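Bresside Toy and Play Library
Progress report to the Kaijage Fund
Prepared by Aušra Laur, coordinator
6th July

1. Period covered

This report covers the first half of the grant. The second half runs to the end of August, and a final report will follow with receipts.

2. What the grant was for

The Fund gave us $4,000 to rebuild the pretend kitchen and food collection, which had been lent out from the Bresside and Pestholm branches for years without being properly sorted. Families were taking home sets with pieces missing, and returned pieces were going back into whichever tub was closest.

3. Work done so far

All the kitchen tubs from both branches were brought to Bresside and gone through. We ended up with 368 pieces on the list. Of these, 304 were fit to keep. The rest were cracked, chewed or had labels peeling off, and have been thrown out or put aside for parts.

Every piece we kept was washed in warm soapy water, rinsed and left on racks overnight. Anything that could trap water inside was left for a second night. Small pieces that failed the choke tube test were moved to the over-threes shelf, which has a coloured sticker on each bag.

After washing we laid the pieces out on a white table and grouped them into lending sets. Each set has dishes, something to pour or drink from, and a mix of food. The fruit has been the most popular part of the collection with our younger borrowers, so we spread it across as many sets as we could. Sauce bottles were in short supply and only go in the larger sets.

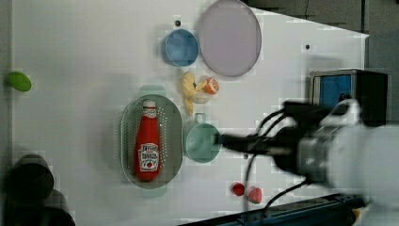
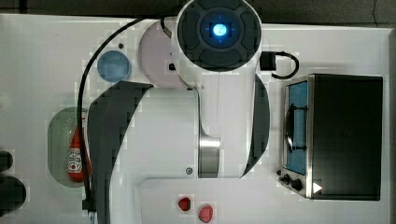 The red ketchup bottle and the oval green piece it is lying on.

The sets are now packed in clear zip bags with a printed contents card. The card goes home with the family and comes back with the bag, and whoever is on the desk ticks it off at return. We tried this at Pestholm first. Check-in is slower than before, but fewer pieces are going astray and the arguments about what was in the bag have mostly stopped.

4. Spending

Most of the money spent to date has gone on shelving, bags and the drying racks. Replacement food and dishes have been ordered from Enard. That order came in two deliveries and the second was short a box of plates, which they have agreed to send at no charge.

We have not yet spent the amount set aside for the play stove. The model we priced in the application is no longer sold. I would like to buy a plain sink and stove unit of similar cost instead, and ask for the Fund's approval to do so.

5. Still to do

– Finish the contents cards for the Pestholm sets.
– Replace the missing lids and cups where we can match the size.
– Put the new sets in the online catalogue with a photo of each.
– Hold a borrowing morning at each branch in August.

The catalogue work is behind. It was meant to be finished by now, but the laptop at Bresside was out for repair and the entries have to be typed in one at a time.

Please send any questions on the spending, or a reply about the stove, to me at the Bresside branch.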